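Minutes of the meeting of the Bokance art sale group, 2023-12-22

Chair: Svatopluk Jurčo

1. The August sale. 20 works were offered and the total was 4000 euros. The highest price was 764, for the watercolor by Duggan. The etching from the Cudel estate went for 446. 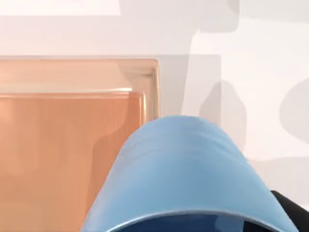
The buyer of the etching has asked for a certificate of origin. Mr. Jurčo will write to the family – they keep the old receipts.

2. Next catalog. Skulum has sent an offer for printing. It was agreed to ask them for a lower price on the color pages.

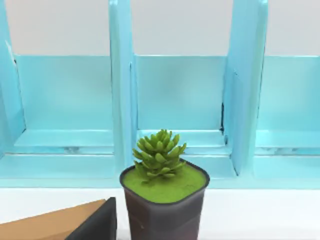
Estimates must be ready before the texts go to print.

3. Other matters. None.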